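Home Products Manuals Spares Contact
Search manuals Enter model or part number Go
Last updated 2019-05-20

Pamov Ceiling Tube Light -- Installation and Use
Section 8: Fitting the light in an office or workroom

This section covers mounting the Pamov on a flat or gently curved ceiling. For suspended mounting, see the leaflet supplied with the Studard chain kit.

CAUTION: Turn off power to the lighting circuit at the breaker panel and confirm that it is dead with a tester. The wall switch alone does not isolate the fitting. Wiring must be done by a qualified electrician where local code requires it.

8.1 Choosing the position

1. Look at the ceiling from the doorway and note any beams, ducts or vents.
2. Keep the end caps at least 12 inches from any beam. A light mounted closer than this throws a hard shadow on the far side.
3. In a room with desks, run the light in line with the direction people face. If it has to go crosswise, fit the diffuser.
4. Mark the center line of the fitting on the ceiling in pencil.

Note: The standard tube gives 2,957 lumens and the high-output tube 3,455 lumens. The same body takes both. Do not mix the two types in one room, as the difference shows on a white ceiling.

8.2 Mounting the body

1. Remove the tube and the cover. Set them down on a flat surface, not on the ladder tray.
2. Hold the two Jinon clips on the pencil line and mark the screw holes.
3. Drill the holes. In plasterboard, use the anchors in bag B. In timber, screw straight in.
4. Fit the clips hand tight.
5. Bring the supply cable through the grommet at the left end of the body. Leave enough slack to reach the terminal block.
6. Push the body up into the clips until both click, then finish tightening the screws.

On a curved ceiling the body will touch at the middle and stand off at the ends, or the other way around. Fit the foam pads from bag C in the gap -- do not pull the body down to the ceiling with the screws. A bent body will not hold the tube properly.

8.3 Wiring and tube

1. Connect live, neutral and ground as marked on the terminal block.
2. Replace the cover.
3. Line up the pins with the slots at both ends, push the tube in, and give it a quarter turn.

CAUTION: Fluorescent tubes contain a small amount of mercury. If one breaks, air out the room before clearing up and do not use a vacuum cleaner.

8.4 First switch-on

1. Restore power and turn on the wall switch. The tube may flicker for a few seconds.
2. Check the tube along its full length. It should be an even, bright white.
3. Stand back and check the light against the lines of the ceiling.
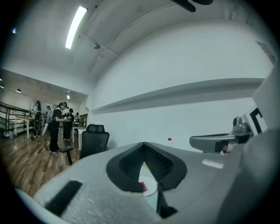
Figure 8-3. Ceiling tube light switched on, with a long beam crossing the ceiling.

4. If the tube glows only at the ends, turn off the power and reseat it. If the fault remains, replace the starter.
5. If the body hums, check that the clips are tight.

Note: New tubes settle over the first days of use. Slight swirling in the light during this time is normal.

8.5 Cleaning

Wipe the body with a dry cloth twice a year, with the power off and the tube cool. Replacement clips, pads and starters are available from Slanina; quote the number on the end cap when ordering.

Previous: Section 7 Next: Section 9 Contents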